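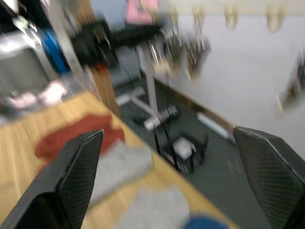 Forums > Trips > Stunberg hut walk
Last updated: November 18, 2020

Stunberg in March, bus or no bus?

pell_k
Trying to sort this before everybody books seperate things. Bus from Proltport is $55 each way, drops you at the bottom of the valley road. Or we drive and pay for parking. I say bus. Drove it last time, never again.

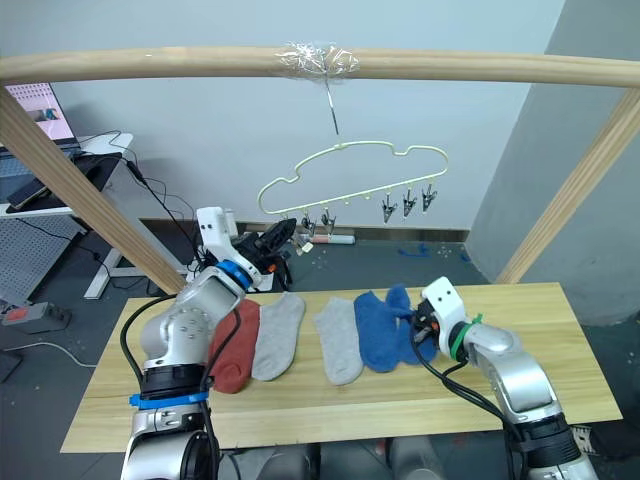

Barnevura Hill Walkers, Trips Section

tomasz44
Bus is fine if you're one person. Four of us in a car is way cheaper, do the math. And the last bus back leaves before dinner so you're rushing the whole second day.

pell_k
You don't have to rush. Start at six. Take the ridge, skip Vidal, down by three. Done it twice in worse weather than we'll get. 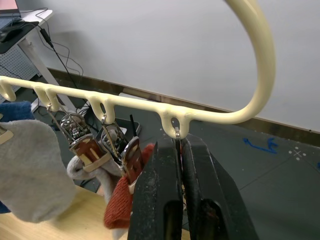 Also the road up was closed two springs running. If it's closed again the car people are walking the extra bit anyway — with full packs. Bus company at least calls you.

hobnail
They did NOT call me. Stood there more than 200 minutes. Only saying.

And skipping Vidal is a mistake, best view on the whole route. High point is 3680 feet, not hard, just long. Bring dry socks for the hut and quit arguing about the ridge.

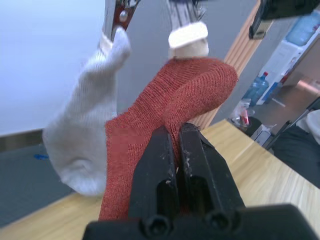 Silvia Brabec
Ridge in March is a no from me. Wind up there is awful and two of the group are new. I'd go the low path both days, car for whoever wants it, meet at the hut. Need names by the end of the week or we lose the bunks.

tomasz44
Low path is mud the whole way but ok. Car, 3 seats left.

pell_k
Fine. Bus for me tho. Still think the ridge is doable, will look at teh forecast

Recent topics
Hut keys, who has them
Boots resoled in Proltport?
Vidal loop, snow report
Lost: gray hat, Stunberg lot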